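Undura Hosted Backup: frequently asked questions

Last revised March 21, 2019

What does the service cover?
File servers, mailboxes and virtual machines. Desktop computers can be added, but each one needs its own licence.

How often are copies taken?
Every 6 hours by default. The interval can be shortened to 3 hours on the Jakon plan. Shorter intervals use more bandwidth during the working day.

Where is the data held?
In two data centres, the main one at Trimthorpe. Copies are encrypted before they leave your network, and the key stays with you. We cannot recover a lost key.

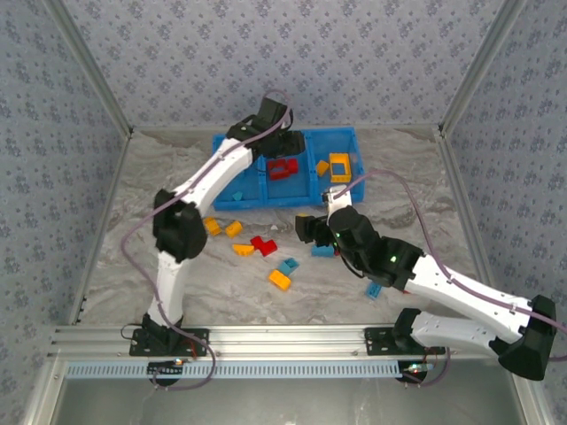 How long does the first upload take?
It depends on your line. A site with 70 GB of data and a normal office connection should allow roughly 4 days. Later uploads send changed blocks only.

Can I restore a single file?
Yes. Open the console, choose a restore point and browse to the folder. Whole machines are restored from the Recovery tab -- this needs an administrator account.

What happens to deleted files?
They are kept until the retention period set in your policy runs out, then removed from both sites.

Can I move over from Tsikata?
Yes, but old restore points are not converted. Keep the old account open until your retention period has passed.

Who do I contact about contracts?
Qiuyue Qin, Accounts. Technical faults should be logged through the console.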